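Workshop notebook, September, entry begun 9:40

Continued with the descaling tests for the Skikby bathroom fittings. The tap water here is very hard, so we have plenty of material to work with. Yesterday's citric acid bath was too strong for the plated parts and I don't want to repeat it.

New bath: 94 g citric acid in 300 ml warm water, then diluted with cold water until the strip showed the value Mwanahawa wrote on the lid. Steel screws went in first. Bubbles for a few minutes, then quiet. I took them out after the kettle timer rang and brushed them with the old nylon brush. The threads are clean, but two heads have a dull ring which I could not remove. I think the ring is corrosion and no longer lime.

Mwanahawa Chege asks if we can use vinegar instead, because the Kultico powder is nearly finished. My opinion: for glass yes, for rubber seals no. She will try one seal overnight in a jar by the window. Please do not pour it away.
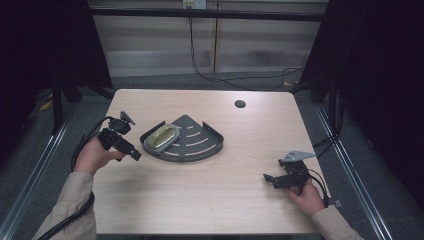 Corner shelf and soap dish on the table.

For shelves with slots the brush is too wide. Wafula Mwaipopo suggests pipe cleaners, I would prefer a longer bath and then a strong rinse. We did not agree yet - he will bring his pipe cleaners and we compare.

Weighing: sample 1132 was 115 g before the bath. The weight after is not written, the scale showed a low battery and I do not trust the number. To repeat with new batteries.

Also the drain in the small sink is slow again. I cleaned the trap and found mostly sand.

To do: order powder, label the Mabula jars on the side and not only on the lid, ask Wafula where the second funnel is.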